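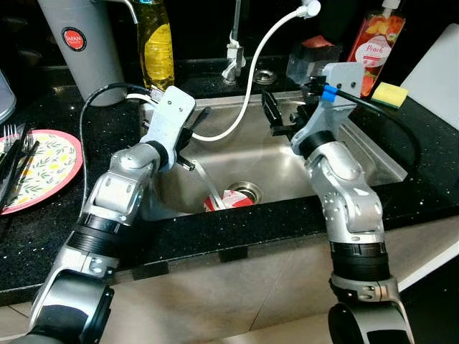
Hivside single bowl inset sink
Stock code 3571
R1440 including VAT, strainer and fixing clips in the box

I've been selling sinks for a long while now and I still get asked for "just a normal one" more than anything else. Well, the Hivside is my normal one! One rectangular bowl, stainless steel, brushed on the inside with a shiny rim that sits proud of the worktop, and a round drain with a lift-out strainer. You wash up in it. You rinse the rice in it. In July you fill it with hot water and stand there far longer than the dishes need.

Kinico make it, and we at Skumura have stocked it since we moved into the bigger shop. I did try swapping it for a cheaper bowl one winter and had it back on the shelf within the month (the cheap one boomed like a drum every time you dropped a fork in).

What I like about it

The brushed finish, mostly. A polished bowl looks lovely in the showroom and then shows every teaspoon scratch by the end of the first week, whereas brushed steel just sort of absorbs them. The corners inside are rounded, so a sponge gets right into them and you don't get that grey line of gunk building up. And it looks smart in dark stone – if you've got a black speckled top, the steel lifts the whole corner of the kitchen. 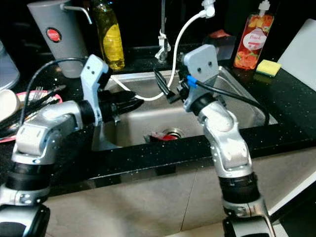 Siyabonga Mathebula wrote in to say the raised rim was the thing that won him over, after years of a flush one that let every splash run off towards the bread bin. He did add that the rim wants a wipe after washing up or the water marks show, and I'd go along with that, mine's the same.

Fitting it

It drops in from the top, so it suits stone, solid wood or laminate. Your fitter cuts the hole to the paper template, runs a bead of sealant under the rim and tightens the clips from below. Allow 4 hours if the old sink is coming out as well, and leave the sealant overnight before you let anybody near it with a saucepan. If you're going into granite please have the stone people do the cutting! I've seen what happens with an angle grinder and a bit of optimism.

The tap isn't included. I'd put a plain chrome one with it, and leave yourself room behind the bowl for the washing-up liquid and the hand soap, because they'll end up there whatever you plan.

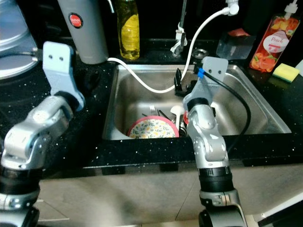 Will it chip my good plates?
Steel is harder than glazed china, so a plate that's knocked against it can chip, same as with any steel sink. Put the Mabaso rubber mat in the bottom if you've got patterned plates you're fond of, and take it out to dry once you've finished.

Looking after it

Washing-up liquid and a soft sponge, going along the grain of the brushing and never across it. The green side of a scourer is fine for a burnt pan but keep it off the steel itself, as it leaves dull patches. Limescale comes off with white vinegar on a cloth, left for ten minutes and rinsed well. No bleach, no wire wool, and don't leave wet tins standing in the bowl or you'll get little rust rings (they're from the tin, but they look dreadful and people ring me about them).

Lift the strainer out and give it a proper scrub every few days. I do mine with an old toothbrush.

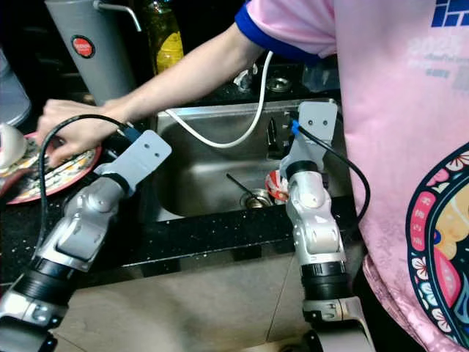 My only grumble is having no draining board, wrote a customer in the reviews, so the clean plates go straight on the counter and I'm forever drying up around them. Lovely deep bowl though and I'd buy it again.

Fair point, that. If you'd like somewhere for the plates to drip, ask me about the Mabaso folding rack, it rests across the rim and tucks away in a cupboard when you've got people round.

Delivery and returns

We deliver in 5 working days, wrapped in card and foam. Have a look at the bowl before your fitter starts, as I can swap a dented one that's still in its box but I can't take it back once there's sealant on it. Waste pipe and trap are sold separately, and the template is folded up under the strainer, so don't throw it out with the packaging.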